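Two plates and a bowl at the Birnley open day

By Dalva Nogueira
Dec 22, 2025

I went to the Birnley open day because Harish Shakya wouldn't stop talking about it. The kitchen demo drew the crowd. I stayed for dishes and kept my arms folded.

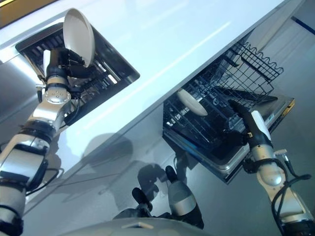 Page last changed: Dec 22, 2025, by Dalva

Fine, it can hold a plate up by the rim. So can my nephew. The plates were plain white, the counter was spotless, and I saw no dried egg anywhere. I asked Gaurav Katiyar, who was running the session, about a greasy pan. He said that was "on the list."

Then there was the sink, with a bowl and a shallow plate in the same hand. I'll admit I leaned in for that one. I'd still like to see it with my chipped mugs.

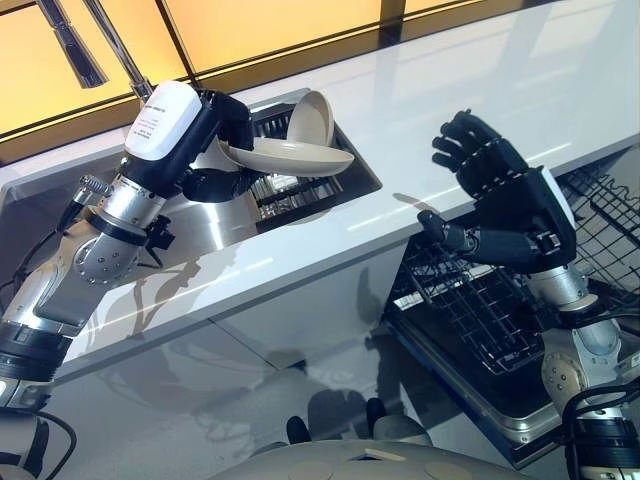 What I'd want before buying

A price, for a start. I asked twice and got a brochure.

Recent posts
The Rurine vacuum, 60 days in
Why I sent back the Drerneck
November leftovers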